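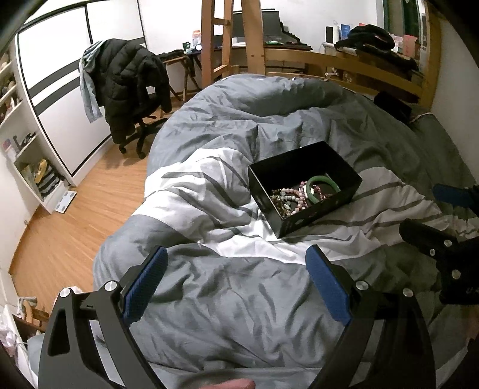
Choosing between two parallel-jaw grippers is mostly a matter of what you want them to pick up, and for the past few weeks I have been trying the Prakuvo and the Skandero on ordinary things in ordinary rooms. Both were used by hand, with a camera mounted above the linkage. Blocks and foam cubes were no use for telling the two apart, so the items on this page are soft, shiny, small or badly placed. Jewelry in a box is a good example of all four. The black box on the striped duvet has tall sides and sits at an angle, the green bangle leans on one wall, and the strands of beads lie close together or in a tangle. The textured blue pads have to get down inside without catching the rim, and they have to close on one strand and leave the rest alone.

Gallery | Notes | Parts | Archive | Contact

GRIPPERS AT HOME: PRAKUVO AND SKANDERO
Posted January 2, 2018 by Panagiotis Dimitriou
2254 views – 9 comments – 14 shares

The notes below are grouped by object, then by part. I kept them short. Where I don't mention one of the two grippers, it did the same as the other and there was nothing to add.

THE OBJECTS

Bangle, leaning
Easy for both if you come in with one finger through the ring and the other outside it. Trying to pinch it across the full width is possible with the Skandero, which opens wider, but the bangle turns as soon as the pads touch.

Bangle, flat on the bottom of the box
Much harder. The Prakuvo has thinner fingertips and can get under the edge. With the Skandero I had to push the bangle against the wall first and let it ride up.

Single strand of beads
Close slowly. Round beads sit well in the texture of the pads and hold at low force. If you close fast the strand rolls out to one side, and you come up with nothing or with the last two beads.

Tangled beads
Neither gripper separates a tangle. What they can do is lift one loop of it high enough for the rest to drop away. The Prakuvo managed this more often than the Skandero. I put that down to the narrow tips.

Small charm
Anything thin and flat is a fingernail job, and these pads have no fingernail. Both failed on a charm lying flat. Both could lift it by the bracelet it was attached to.

Box, empty
Grip one wall with one pad inside and one outside. Holds well, but the box hangs at a tilt and swings if you walk with it.

Box, full
Same grip, worse result. The contents slide to the low corner and pull it down further. I ended up sliding the full box along the surface and lifting it only at the end.

Duvet edge
Surprisingly good with both. A soft fold comes up between the fingers and locks against the textured pads. The trouble is that you often pick up duvet when you wanted something lying on it, and this happened with every small object I tried on a bed. Press down less than you think you need.

Sock
Fine from above. Turning it right side out is a two-gripper job and I did not get far with it.

Charger cable
The Skandero is the better of the two. Its pads meet flat across their whole length, so the cable stays put along the jaw. On the Prakuvo the tips meet first and the cable pivots.

Coin on a hard table
Prakuvo only, and only by dragging it over the edge.

THE SURFACE

I ran most objects twice, on a desk and on a bed. The bed is the harder test. A desk does not move when the fingertips touch it, so you can rest them on it and close. On a mattress the fingertips sink, the object sinks with them, and a box that was level tips toward whatever you are pressing on. Folds in the cover also hide the lower edge of things from the camera. If you have time for only one set of trials, I would do them on the bed and skip the desk.

THE PARTS

Linkage
Both use a pair of bars with pivot pins, so the pads stay parallel through the stroke. The Prakuvo pins came with a little side play. It does not matter for a sock and it does matter for a bead. I shimmed mine with thin washers and the play was gone.

Pads
I swapped the stock pads on both for the softer ones from Toma. They are sold in one size and need trimming for the Skandero. Toma gives a life of 3000 closings. Mine show wear at the tips already – a shiny patch where the texture has gone down – but they still hold.

Pad texture
Fine ridges across the finger are better for beads. Ridges along the finger are better for cloth. The Toma pads have a raised pattern with no clear direction and do both passably.

Weight
The Skandero with camera mount and pads is 795 grams on the kitchen scale. The Prakuvo is lighter, and you notice after half an hour. For short sessions I didn't care which one I was holding.

Hand position
The Prakuvo trigger sits close to the linkage, and a long finger can stray between the bars. I pinched mine once. The Skandero has a guard there. A strip of plastic glued across the Prakuvo handle would do the same work and I mean to make one.

Camera view
A wide lens is needed on both. You want to see the two pads, the object, and enough of the room to know where you are going next. The price is dark corners and bent edges, which I can live with. A narrower lens gave a nicer view of the beads and lost the pads completely when they were fully open.

Light
Deep boxes go black inside if the lamp is behind you. Move the lamp to the side, or turn the box. I tried a small ring light around the lens and gave it up, as it put a bright spot on every shiny thing in view.

Second gripper
With one in each hand you can hold the box still with the left and work in it with the right. It helps a lot with the tall-sided box. It also means each camera has the other gripper at the side of its view for much of the time, and you have to learn to keep the elbows apart.

WHICH ONE

For small things in containers I would take the Prakuvo, after shimming it. For cables, clothes and anything wider than a mug, the Skandero. The Skandero is also better made and better documented, and its screws are all the same head, which the Prakuvo's are not. If I could keep one it would be the Skandero with the fingertips ground narrower. I have not tried that yet, and I would want a spare pair of fingers before starting.

I have left price out of it. I bought the Prakuvo used and the Skandero with a discount, so what I paid would not help anyone.

SETTINGS I USED

Closing speed: low for beads and the charm, medium for everything else.
Approach: straight down for the box, at a slant for cloth.
Pads: Toma, trimmed to fit, wiped with alcohol before each object.
Camera: wide lens, fixed exposure. Auto exposure kept jumping when a dark box came under the lens.
Lamp: one, to the left, at bed height.

STILL TO DO

The Fletside arm is due in March and both grippers should bolt to it with an adapter plate. I expect the order to change. A person moves the wrist without thinking to make up for play in the linkage, and an arm won't. The weight of the Skandero may also be a problem at full reach. I will repeat the box and the beads first, with the same pads if they last that long, then the cable.

I would also like to try a box with a hinged lid, and a necklace with a clasp. If you have used either gripper on anything thin and flat and had better luck than I did, leave a comment with the pad you used.

Last edit: corrected the note on pad trimming. It is the Skandero that needs it.

Comments (9) | Share (14)

Related
Trimming Toma pads without tearing the backing
Wide lenses for wrist cameras: three compared
Skandero finger drawings and screw list
Picking up cloth from a soft surface
Prakuvo linkage: adding washers

Recent
Adapter plate for the Fletside arm, first draft
A cheap lamp stand for low tables
Fixed or auto exposure for dark boxes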